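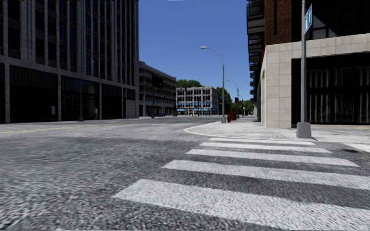
A crossing in the Bruststead test town, as drawn by the simulator.

Nelton's planning software gets a pause button, and I'm rather pleased about it

I've had the new release of Nelton on my machine for a few days now, and I keep finding excuses to open it again. For anyone who hasn't met it, Nelton is the free route planner that a fair few of the small delivery robot teams use, and version 6 came out on July 9, 2023. The big addition is something the developers call hold and replay. You stop a simulated run at any moment, change a setting, and let it carry on from that exact spot with the new value. I know that doesn't sound thrilling! But if you've ever sat through a whole run again just to test one number, you'll understand why I made a small happy noise at my desk.

I tried it in Bruststead, the town that comes with the Valente simulator, mostly because I like the place (blue awnings at the end of the road, a bit of red brick, trees poking up over the roofs). The job I gave the planner was a dull one: come up to the crossing, decide whether anyone is likely to step out, then go or wait. My old settings were far too nervous. The planner would treat a person standing well back by the buildings as if they were about to leap into the road, and it would sit there until I lost patience. With the replay I could stop it just before the decision and nudge the caution value up and down, and I'd found something sensible after 17 tries, all before lunch.

The other change is to the logs. Each decision now gets a plain line of text saying what the planner thought it saw and which rule won, so you can read back through a run like a slightly boring diary. Mine came to 844 lines for one morning, and I'll admit I skimmed the second half, but it did show me that two of my rules had been arguing with each other for months.

It isn't all lovely. Saved runs from the previous version won't open until you've put them through a converter, and that took some 30 minutes on my elderly laptop. The replay also forgets your camera position each time, so you end up dragging the view back to the kerb over and over. There's already a long thread of grumbles about that one (I've added mine).

The team at Grustanau, who look after the code, say a fix for the camera is planned for August, along with support for replaying more than one robot at once. The release is on the usual download page, and the converter is a separate file further down.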